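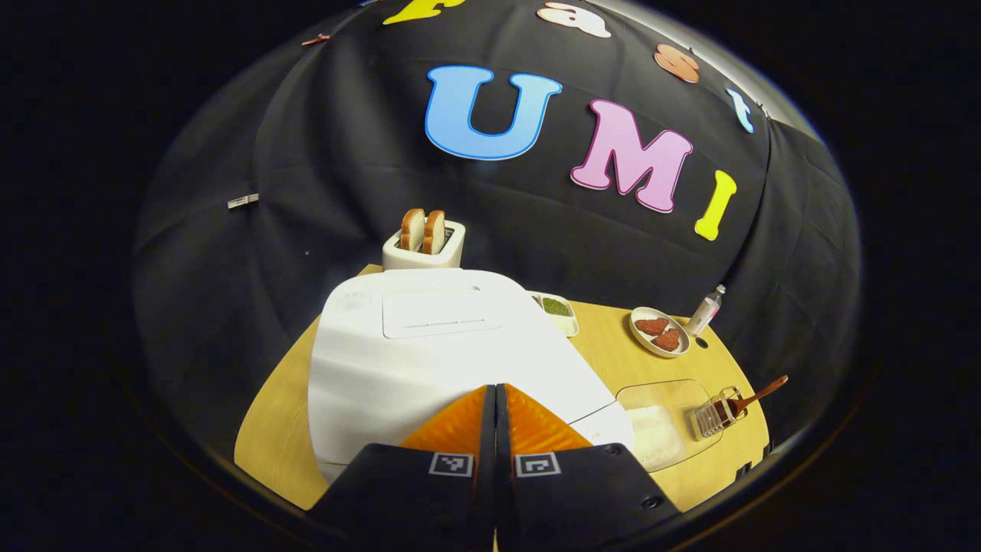

The Yimyam books use display lettering on nearly every page, and this section looks at what that lettering does for children who are new to reading chapter books on their own. By display lettering we mean any word in the running story that is drawn, colored, or shaped differently from the words next to it. The term is borrowed from posters and wall displays, where a word or two has to be seen from across a room. Figure 1 has lettering of that kind: decorative cut-out letters on black cloth, spelling "Fast UMI" in two rows. A reader takes in words like these as a shape first and as a spelling second. In a storybook the same habit is carried over to single words inside a sentence, so that *cold* may be covered in icicles and *thunder* may lean and crack down the middle. The word is still part of the sentence and has to be read in its turn, but it can be found before the sentence is started.

Earlier writing on illustrated chapter books has mostly treated display words as decoration, or as a way of making a page look less full. Both accounts are reasonable. A page of the first Yimyam book carries fewer words than a page of unillustrated fiction for the same age, and the teachers we spoke to often mentioned this as a reason for choosing it. Neither account says much about which words are picked, though, and our reading of the series suggests that the choice is fairly regular. Most display words are nouns and verbs that can be drawn easily. Names are drawn on first appearance and then set plain. Joining words such as *but* and *although* are almost never drawn, even where the meaning of the sentence turns on them.

### 3.2 Reading sessions

The sessions were held at 2 primary schools, one in Wernotville and one in Munevthorpe. In all, 200 children took part, all of them aged 8 at the start of the school year. Each child read one Yimyam story of 3000 words. The publisher, Lident, supplied a plain version of the same story in which the display words were set in the ordinary typeface. The pictures, page breaks, and chapter titles were kept as they were in the printed edition. Half the children at each school were given the printed edition and the other half the plain version.

Children read silently and at their own pace, in the school library where there was one and otherwise in a spare classroom. They were told they could stop at the end of any chapter. When a child had finished or stopped, one of us sat with them and asked for the story to be told back. We did not correct mistakes or prompt with names. If a child asked whether something they had said was right, we said that we wanted to hear it the way they remembered it. The retellings were written out the same evening and later marked for events, characters, and reasons, where a reason was any link a child made between one event and another.

Children who had read the plain version were slower to begin. Several turned through the whole book before starting, and more of them stopped early. Those who reached the end, however, gave retellings of much the same length as the children who had read the printed edition. The difference was in what the retellings contained. Readers of the printed edition named more objects and places, and many of the words they used were words that had been drawn. Readers of the plain version gave more reasons. The clearest case is the scene in which the mouse captain refuses to open the cheese store *although* he has the key. Children with the printed edition remembered the key, which is drawn with teeth along the bottom of the letters, and often said that he opened the door. Children with the plain version were more likely to report the refusal.

We do not want to make too much of one scene. The children who stopped early are missing from this comparison, and they were probably the ones who would have found the sentence hardest. It is also possible that the printed edition was simply read faster, and that a faster reading passes over joining words whatever the typeface. We did not time individual pages, so the present sessions cannot separate the two explanations.

### 3.3 What the children said about the words

After the retelling, each child was asked to open the book at a page they liked and say why they had chosen it. Children with the printed edition often chose by a word. One said that she read "the big ones first and then the ones in the gaps." Another said that the drawn words were the ones you were allowed to read loudly, which agrees with a remark by Teodora Dumitrescu, who teaches the older of the Wernotville classes, that her pupils raise their voices at display words when reading aloud and drop them again afterward. Children with the plain version chose by picture or by event, and a few chose the last page because it was the last.

A smaller number of children did not like the lettering. Their complaints were practical. Letters made of rope or fire were hard to tell apart, and two drawn words close together could be read in the wrong order. Krešimir Stan, who designed the lettering for the later titles, told us in July that he had begun to leave the first letter of each display word plain for this reason – a change that can be seen from the fourth book onward. Our story comes from before that change. A child who misread the first letter usually guessed from the picture, and the guess was usually good enough to carry on with. In the retellings these guesses sometimes turned up as new objects in the story, most often a lantern where the text has a ladder.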